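3.2 Collecting the folding demonstrations

All demonstrations for the cloth task were collected on the two-arm Pitora cell, by teleoperation. Six operators, none of them with more than a few weeks on the leader arms. Each got one practice session, not recorded. Hwa-young Cha set the protocol in February and most of it survived, apart from the reset procedure (see below).

An episode starts with one piece of fabric crumpled on the white tabletop and both grippers clear of it. Goal is a folded piece on the stack at the right. The basket stays in the cell for the whole episode, also in the ones that don't use it, so that the policy can't read the task off the background. Same thing for the stack: we vary what is in it and how neat it is. Early on we kept the stack tidy and the policy learned to place only onto tidy stacks, wich was no use.

Operators were told to find a corner or a hem first, before any lifting. With a piece that is bunched up this is most of the work. Often one arm has to hold while the other pulls a flap open, and then they swap. We do not script who does what. Left-handed operators lead with the left arm more, and we left that in the data. 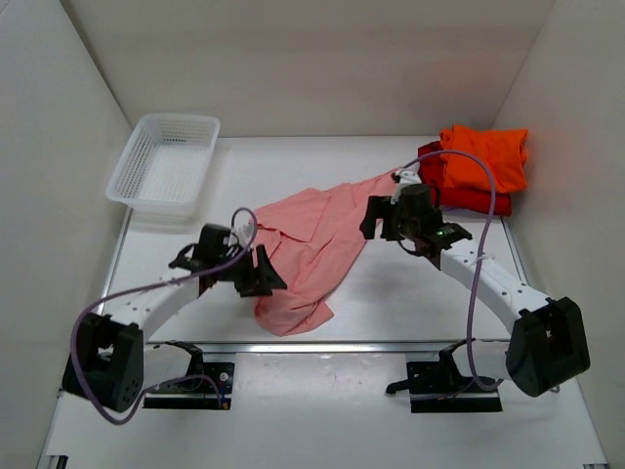
Episodes longer than 2 minutes were stopped and thrown out. Shorter ones with a failed grasp were kept, provided the operator recovered without opening the cell. We think the recoveries matter more than the clean runs, though the ablation in Section 5 only half supports this. Pauses at the start were trimmed automatically. Pauses in the middle were not, so there is some dead time in the Heo split in particular, where the operators were new and tended to stop and look.

Resets. The first protocol had the operator drop the cloth from a fixed height, which gave crumples that all looked alike after a while. Replaced with: pick up, twist once, toss, no fixing afterward. Fabric changed every 10 episodes. Colors were drawn from a list so that the target and the top of the stack could be close in hue, since the Roslow baseline confuses them badly when they touch.

Cable slack was a nuisance. Too little and the wrist fights the operator in the far corner, too much and the loop drags over the fabric. We settled on a length by trial and re-checked it at every shift change. In 13 episodes a cable pulled the cloth visibly; these are flagged in the release, not removed.

Labels are thin. Each episode has a fabric type, an operator code, a success flag and a free text note. The success flag was given by a second person from video, not by the operator. Where the two disagreed we took the second person. No sub-task boundries are marked, we tried it on the Furon subset and annotators could not agree on where "flattening" ends and "folding" begins.

The data was frozen on Mar 18, 2025. Anything recorded after that is used for evaluation only, with fabrics that do not occur in training.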